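Writing to people again
4/4/22

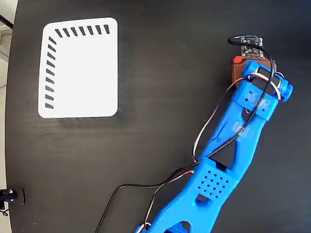 White card, black dashes, dark table.

I've been meaning to write this one up for ages, and then April arrived and I realised I'd been at it for a whole year, so now seems as good a time as any. I write letters now! Proper ones, on paper, with a stamp, to people who could perfectly well be sent a text.

It started with a clear-out. I'd pulled a box down from the top of the wardrobe looking for a spare duvet cover and found all the post I'd kept from when I was a student. Birthday cards, a long moan from my cousin about her landlord, three pages from my gran that were almost entirely about a fence. I sat on the floor and read the lot and never did find the duvet cover. What struck me was how little happens in any of them. The fence gets painted. It rains. Somebody at church has had their hip done. I couldn't tell you what I texted anyone last month but I could tell you what colour that fence was (green, and she wasn't happy with the green).

So I went and bought some paper. If you've not bought writing paper for a while, be warned that it has become either very cheap and a bit see-through, or very expensive and tied up in ribbon. I wanted something in the middle. The stationer's in Pustwood is the only one left near us and it's the full length of the 177 to get there, past the retail park and the garden centre and all round the houses, but it's a lovely shop if you don't mind being watched while you browse. I came away with a pad of Panska cream, which has a slight tooth to it and takes ink without going furry on the back. I've tried a couple of others and gone back to the Panska every time.

Then there was the pen. I'd written with biros for so long that my hand had forgotten how to do anything else, and after half a page I had a sort of ache across the thumb that I hadn't had since exams. A friend told me to try a fountain pen and stop pressing so hard. I got a Statov, the plain one with the blue cap, and for the first week I hated it. It skipped, it blotted, I had blue fingers at a work meeting. I'd been holding it the wrong way round, so to speak, with the nib turned a bit to the left, and once I'd sorted that out it was fine. It's more than fine, I'm very fond of it. I did once leave it in a coat that went through the wash, and the pen came out better than the coat did.

My first few letters were awful, by the way. I kept writing them as if I were filling in a form. How are you, I am well, the weather has been mixed. I think it's a nerves thing, you see all that empty paper and you go stiff. What got me past it was starting in the middle. No hellos beyond the name, just straight in with whatever had annoyed me or made me laugh that morning. "The bin lorry has taken our bin." Once you've got a line like that down, the rest comes along behind it quite happily, and you can ask after people's knees later on.

I keep a list at the back of a notebook of who I owe. It's a 200-page thing I'd bought for recipes and had used for exactly one recipe (a lentil bake, not good), so it's found a better job. Date out, date in, and a word or two about what I said, so I don't tell my aunt the same story about the bin three times running. My aunt did tell me the same story about her dentist twice, and I enjoyed it both times, so maybe I needn't be so fussy.

Not everyone writes back, and I'd say to anyone thinking of trying this that you have to make your peace with that early on. A couple of people rang me instead, sounding worried, as if I'd only write if something terrible had happened. One sent a thumbs up. But my old neighbour, who moved up north to be near her daughter, writes back within the week every single time, both sides of the sheet and then round the margins when she runs out of room, so that you have to turn the page like a steering wheel to read the end. She types nothing, she doesn't own a computer, and I'd more or less lost touch with her. That's been the best part of the whole business for me.

A few people have asked when I do it. I tried evenings and I was too tired, and everything came out gloomy. Now I go to Chou, the little café by the bus station, before my Pilates class. They do a cheese scone the size of your fist and they don't mind you sitting with one pot of tea for an hour, or at least they've never said they mind. I take two sheets, no more. If I take the whole pad I dither and start again and waste half of it, but with two sheets I have to live with what I've put. There are crossings-out. I've stopped apologising for them.

And the post itself! I'd forgotten about the waiting. You put a thing in a box and then you have to get on with your life for days not knowing if it's been read. It drove me mad at first. I'd catch myself checking my phone for a reply to something that was still sitting in a sack somewhere. Then it wore off, and now I quite like having a few out there at once, all going in different directions. One did go missing for six weeks. I'd written 398 for the house number when there are only about a dozen houses on the road, and I have no idea where I got it from. It came back to me with a very polite pencilled question mark on it. I put it in a fresh envelope and sent it off again, question mark and all.

Stamps are the one thing I'd grumble about. I buy them in books when I remember and I try not to add it all up. I gave up magazines to make room for it, and I can't say I miss them, except for the crossword.

I've been reading other people's letters too, the published kind, because it's a good way of picking up tricks. The library had a huge old collection in its sale, 525 pages and no index, and I've been going through it a few pages at a time in the bath. It's mostly people asking each other for money and complaining about trains. I find that very cheering. There's one who signs off every letter by saying what she's about to have for supper, and I've pinched it shamelessly. My neighbour has now started doing it back to me. Last time hers was kippers.

Next thing I'd like to sort out is envelopes. The ones that match the Panska paper are gummed with something that tastes like an old plaster, and I've been using a damp sponge in a saucer like they used to have at the post office counter. It works but it's messy, and the flaps go wavy. If anyone has found a decent self-seal one in cream that takes a folded A5 sheet without a fight, do leave me a comment.

Right, I owe my cousin a letter, and there's been a development with the bin. Jacket potato for supper.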